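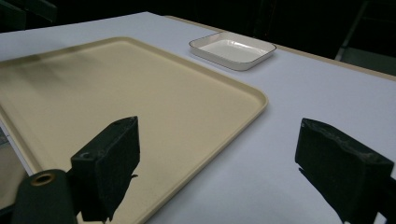 Resdale Home Forum > Kitchen and Table > Serving trays: how big is too big?

disia_lane
I'm replacing the tray I use for drinks and cold food when people come over. The old one is 11 inches across and holds 4 glasses if nobody bumps me. I'm torn between a medium one with handles and a big plain one with a raised lip. Skirgate has both on sale through January. Any reason not to go big?

Ivone Mendonça
Measure your cabinets first. Mine is 43 cm on the short side and lives on top of the fridge, so I hardly use it.

bajwa_k
Go big, skip the handles. They get in the way when you stack things, and a good lip is enough to hold on to.

Sobia Hashmi
I disagree about handles. A full tray with only a lip to grip is hard on the wrists, and you end up with your thumbs in the food. I carry mine up a flight of stairs to the deck most evenings in summer. Handles every time.

bajwa_k
Fair for stairs. Mine goes from the counter to the table and stays there – small dishes for olives and nuts go next to it, so the tray only has to hold the bread.

Ivone Mendonça
Weight matters more than either. My big one is around 500 grams and fine. The stoneware one I had before was too heavy even empty.

disia_lane
No stairs here, but the cabinet is a problem. I just checked and the big one would have to stand on its side behind the baking sheets.

Sobia Hashmi
That's where I keep mine. Put a strip of felt on the edge so it doesn't scrape.

disia_lane
OK, ordering the big one. Does anyone know if Skirgate takes returns on sale items?

bajwa_k
They did last year, store credit only. Keep the box.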